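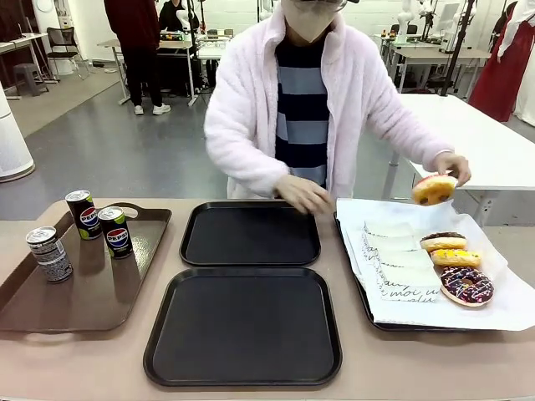
Doughnuts and drinks table, Clondwood snack corner

2 min read

gcalimlim
Setting up for the open evening in March. Drinks on their own brown tray, doughnuts on another. Does this work or do I need plates?? 125 people signed up

dalen_ed
Plates. And tongs for the doughnuts, glaze gets everywhere

Gerkau77
disagree on plates, napkins are fine. One less thing to wash. Would move the cans to the far end tho, people stop dead when drinks come first

gcalimlim
cans have to stay left, door is on the right and I want them walking past the food. Tongs yes, forgot thsoe

dalen_ed
Napkins stick to the glaze. Did that at Drarkeo, never again. Also 3 cans on a tray that size? fill it up

gcalimlim
more coming, Eduardo has the rest. Ok paper plates, small ones

Gerkau77
fine but cut the doughnuts in half then. half of them get left otherwise

14 comments · 3 shares

Contact | © Clondwood Forum | Back to top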